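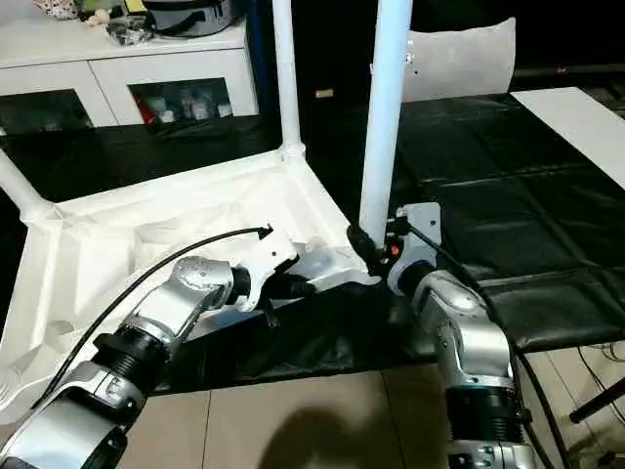

NOTICES – HALL AND GARDEN

Furniture for the summer tea, please read!

Quick one as I'm writing this between shifts. The white plastic tables and chairs have come out of the store for the tea on July 14, 2023 and they need legs on, legs checked, and a good wipe. Legs are the main thing. Last year one table went down with the urn on it and we're not doing that again.

How to do it – turn the table over on something padded so the top doesn't scratch. Push each leg right down into its corner socket, give it a twist, then try to wobble it. If it wobbles, take it out and look for grit. Wanpen Kamolrat found half a biscuit in one in January. Don't hammer them, the sockets split and Drevwood want 49 pounds for a new table.

Chairs next. Same idea, upside down, check where the legs meet the seat.

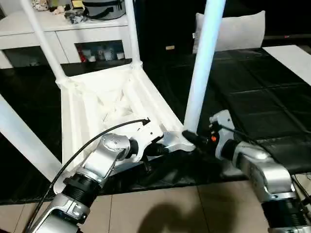 Anything cracked goes by the back door with tape round it, not back on the stack. The ribs underneath hold an amazing amount of muck so a old toothbrush is better than a cloth. Washing up liquid is fine, no bleach please.

We need 8 people on Thursday evening from half six, have 4 so far. Sachiko Nakajima has the key and the list, ring her or catch her at Pelis before closing. Bring your own gloves if you're fussy. Tablecloths still missing – if they are in your airing cupbord, can we have them back.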